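The Cup Rack

My aunt left me the apartment on Gallardo Street along with everything in it, and for the first month I didn't move a thing. I slept on the couch. I ate standing at the sink. I had the keys, a folder from the lawyer, and a return ticket to Litthorpe that I kept changing.

The lawyer had sent an inventory. It ran to 178 lines, typed by someone who had gone from room to room and been paid by the hour. "Lamp, brass, dented." "Chair, cane seat." Line 24 said "rack w/ cups, plastic." That was in the kitchen, between the bread box and a drawer of string.

I remembered the cups. They came from the Pomano store, the one by the bus station that closed when I was in high school. She bought them for us, the nieces and nephews, because we broke the glass ones. She wouldn't let anyone have a cup of their own. If you reached for the same color two days running she'd hand you a different one. My brother cried about it once, over a blue one, and she gave him milk in a soup bowl until he stopped.

In June the heat got into the apartment and I decided to start. I began with the kitchen because it was the smallest room and because the buyer's agent said kitchens were what people looked at. I put newspaper on the floor and took down the plates. I took down the pans. I wrapped the good knife in a towel and put it in my own suitcase, which felt like stealing, though it was line 31 and it was mine.

By noon I had four boxes taped shut. The man downstairs came up to ask if I was the one making the noise. I said I was. He looked past me at the boxes and asked what I was doing with the ironing board. I gave it to him. He carried it down under one arm and came back for the cover.

I worked out a system. Things to sell went by the window. Things to keep went in the hall. Things I couldn't decide about went on the kitchen table, and by the middle of the afternoon I was eating a sandwich over the stove, as I had no place left to put it down.

The rack was the last thing I picked up. It was a plain wooden one with pegs, and it had stood on that counter so long that there was a pale shape under it. I carried it over to the window with the cups still on it. Then I carried it back. One of the cups dropped off on the way and rolled under the stove, and I had to lie on the floor and fish for it with a yardstick.

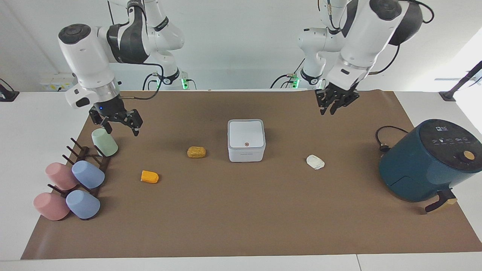 I tried putting them back the way she had them and found that I couldn't remember the way she had them. I knew there had been an order. She hung them upside down so the dust wouldn't get in, and she went from the bottom up, and the odd one went at the top. Or the odd one went at the top when it was the last one dry. I moved the pink and the blue around for a while. It was getting on toward five o'clock and the light had come around to that side of the building.

The phone rang. It was the agent, who had a couple driving in from Plumska and wanted to know if the place could be shown the next morning. I said the kitchen was almost done. She said almost was fine, they had seen worse, and could I open the windows before they came.

After that I washed the cups. They were clean already, but they had been sitting out with the windows open. I washed them one by one with the last of her dish soap and dried them on my shirt, because the towels were packed. There were scratches inside from spoons. One had tooth marks on the rim -- small ones, all in a row -- and I stood there trying to work out whose they were. I put my own teeth to it. They didn't fit, but they wouldn't have.

I called my brother. He was at work and had to go out to the stairwell to talk. I told him about the ironing board and the couple from Plumska. He asked if the drawer of string was still there. I said it was. He asked what was going to happen to it and I said I didn't know, it was string.

"What about the cups?" he said.

"They're here."

"All of them?"

I said I thought there used to be more. He said no, there used to be more kids than cups, that was the whole trouble. We were quiet for a bit. I could hear somebody go past him on the stairs.

"You could send me a blue one," he said.

I told him I would. Then I thought about wrapping it, and finding a box that size, and the rack with a bare peg on it, and I said he could come and get it himself. He said maybe he would. It was a six-hour drive and he hadn't been to the apartment in 2 years, not since she'd stopped recognizing his voice on the phone.

I hung the cups up again in no order. I wiped the counter around the pale shape and set the rack back down on top of it, a little crooked, and then straight. I took the inventory out of the folder and found line 24. I had been crossing things off in pencil all day, and most of the first page was gray. I left that one alone and went on to line 25, which was the bread box.

It had half a loaf in it, hard as a brick, and a coupon for 30 cents off coffee. I threw out the loaf. The coupon I put on the kitchen table.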